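새틀로(Satlow) 지역 생활사 구술자료 정리 사업
중간 경과 보고

제출일: 2022년 5월 24일
보고 대상 기간: 2월부터 현재까지

1. 개요

본 사업은 새틀로 일대 주민의 구술 녹음을 디지털 파일로 옮기고, 녹취문과 색인을 붙여 열람할 수 있게 하는 것을 목표로 한다. 지원금은 2월에 전액 교부되었고 작업도 같은 달에 시작하였다. 대상 자료는 카세트테이프 789개이며, 대부분 옛 읍사무소 창고와 레르나(Rerna) 분관에 나뉘어 보관되어 있던 것이다. 두 곳의 목록은 작성 방식이 달라서 첫 3주는 목록을 하나로 합치는 데 썼다.

2. 디지털 변환

현재까지 651개의 변환을 마쳤다. 남은 테이프는 레르나 분관 소장분이 대부분이고, 습기 때문에 테이프끼리 달라붙은 것이 섞여 있다. 이 가운데 14개는 자체 장비로 재생하지 않기로 하고 외부 업체인 플루랜스(Flullance)에 복원을 맡겼다. 견적은 당초 예산 범위 안에 있으며 납품은 아직 받지 못했다.

변환 파일은 무압축 음원과 열람용 음원 두 종류로 저장한다. 파일명은 테이프 번호, 면, 녹음 연도 순으로 붙인다. 녹음 연도를 알 수 없는 경우에는 연도 자리를 비우지 않고 '미상'으로 적는다. 초기에 변환한 파일 일부가 이 규칙을 따르지 않아 4절에 적은 일정에 따라 고칠 예정이다.

3. 녹취와 색인

녹취문은 100개 테이프 분량이 완성되었다. 계획보다 늦다. 사투리가 많은 녹음은 한 번 들어서 받아 적기 어렵고, 여러 사람이 동시에 말하는 구간은 검수자끼리도 의견이 갈렸다. 의견이 갈린 구간은 억지로 확정하지 않고 두 가지 표기를 나란히 남겼다.

색인어는 지명, 생업, 절기 행사, 음식, 학교의 다섯 갈래로 나누었다. 지명 가운데는 지금 쓰지 않는 이름이 많아 옛 지적도와 대조하였다. 독일 자우어란트(Sauerland) 지방으로 일하러 갔다가 돌아온 주민들의 녹음도 한 묶음 확인되었는데, 탄광과 기숙사 생활에 관한 내용이 많아 '해외 취업'이라는 갈래를 따로 두는 방안을 검토하고 있다. 갈래를 늘리면 이미 입력한 색인을 다시 훑어야 하므로 다음 달 안에 결정하려 한다.
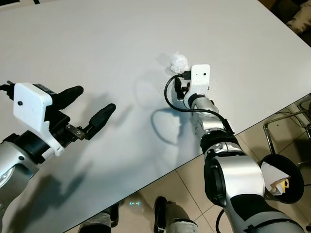

녹취 방식에 관해서는 구술자 가족 쪽에서 의견이 들어왔다. 말을 표준어로 고치면 어머니 목소리가 아닌 것 같다고 하면서, 열람용 녹취문에도 사투리를 그대로 두고 어려운 낱말에만 풀이를 달아 달라는 것이었다. 같은 분이 녹음 속에 나오는 이웃의 이름은 가려 주기를 바란다고도 하였다.

이 의견을 받아들여 열람용 녹취문의 기준을 바꾸었다. 사투리는 들리는 대로 적고 각주로 풀이한다. 제삼자의 이름은 열람본에서 가리고 보존본에는 남긴다. 이미 완성한 녹취문도 같은 기준으로 손을 보고 있으며, 초반 작업분은 수정이 끝났다.

4. 일정 변경

당초 여름까지 마치기로 한 녹취 작업을 가을까지 연장하고자 한다. 변환 작업과 파일명 정비는 예정대로 여름 안에 끝낸다. 열람 공간은 레르나 분관 1층을 쓰기로 협의되었으나 방음 공사 여부는 정해지지 않았다. 공사를 하지 않을 경우 헤드폰 열람만 가능하다.

5. 예산 집행

인건비는 계획 대비 다소 많이 집행되었고, 장비비는 남았다. 중고 재생기를 구입하여 절감한 금액이 있어 이를 녹취 검수비로 돌려 쓰려 한다. 항목 간 전용에 해당하므로 별지의 변경 신청서를 함께 제출한다. 운송비는 창고와 분관 사이를 오간 횟수가 예상보다 많아 거의 소진되었다. 나머지 운송은 자체 차량으로 하며 추가 신청은 하지 않는다.

6. 이용 허락

생존 구술자와 유족에게 보내는 이용 허락서는 절반가량 회수되었다. 주소가 바뀌어 반송된 우편물은 이장단을 통해 다시 전달하고 있다. 연락이 닿지 않는 경우 해당 녹음은 보존만 하고 공개하지 않는다. 조건부로 허락한 건은 조건을 목록의 비고란에 원문대로 옮겨 적었다.

7. 요청 사항

녹취 기간 연장과 예산 항목 변경에 대한 승인을 요청한다. 승인이 늦어질 경우 검수 인력의 계약을 이어 가기 어려우므로 다음 달 중순 전에 회신을 바란다. 변환 완료 목록과 녹취 기준 개정본은 별첨하였다.

새틀로 구술자료 정리 사업단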